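3.2. Le rayonnage comme unité d'analyse

La littérature de gestion aime les étagères bien tenues. Depuis les premières études sur le rangement en atelier, on y lit que l'ordre visible d'un rayonnage témoigne de l'ordre du travail. Nous n'en sommes pas convaincus. Le corpus Kavby, constitué dans des ateliers de petite taille, compte 3 088 emplacements relevés sur 49 meubles ; 2 158 d'entre eux portent une étiquette ou un repère de couleur. Rolland y voit la preuve d'une « discipline partagée ». Le chiffre établit que l'on a posé des étiquettes, et il faudrait beaucoup d'optimisme pour lui faire dire davantage.

Le choix même du meuble est rarement discuté. Le rayonnage métallique à montants perforés (fig. 4) passe pour un équipement neutre, que l'on recompose à volonté au gré des besoins. Or, dans les ateliers visités, la hauteur des tablettes n'avait presque jamais été modifiée depuis le montage. La modularité reste un argument de catalogue — les usagers, eux, s'arrangent de ce qu'ils trouvent.

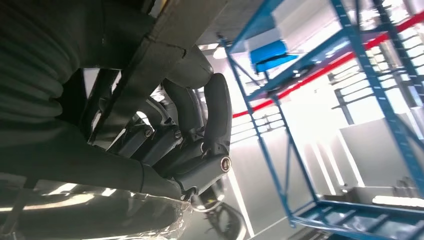 Fig. 4. Rayonnage métallique bleu à montants perforés et contreventement en croix, traversé à l'image par une longue barre rouge.

On objectera que la grille Bouvier, reprise ici avec quelques retouches, tient compte de ces inerties. Elle attribue à chaque niveau une fonction (stock, attente, travail en cours) et suppose que cette fonction demeure stable pendant la journée. Capucine Rolland, qui a codé la première série, obtient 92 % de niveaux classés sans ambiguïté. Nous avons repris ses fiches. Une bonne part de cette netteté vient de la consigne, qui obligeait à trancher.

La tablette supérieure résiste particulièrement à ce classement. Placée à portée de main, elle sert tour à tour de dépôt, d'établi et de simple passage, et la grille n'en retient qu'un usage. Dans un cas que le codage range sous « stock », une plaque noire moulée, percée de découpes rectangulaires et ovales, est posée à plat sur la tôle bleue, un petit objet blanc à l'écart sur la gauche, tandis que les bacs blancs et bleu occupent le niveau inférieur. Stock, attente, travail en cours ? La position de la plaque ne permet pas d'en décider, et le codeur n'avait rien d'autre sous les yeux.

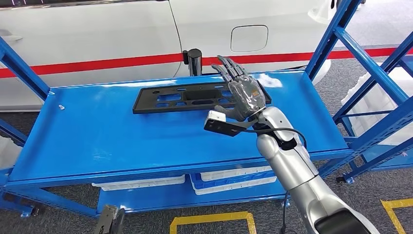 Les bacs posent une difficulté plus banale. Vus de l'extérieur, ils comptent pour un emplacement occupé, qu'ils soient pleins ou vides. Le protocole Liko propose de les ouvrir un à un ; celui de Garkley s'en dispense pour gagner du temps. Les deux séries sont pourtant additionnées dans le tableau 2 sans correction. Nous maintenons donc les taux d'occupation à titre indicatif et les écartons des comparaisons entre ateliers présentées en 3.3.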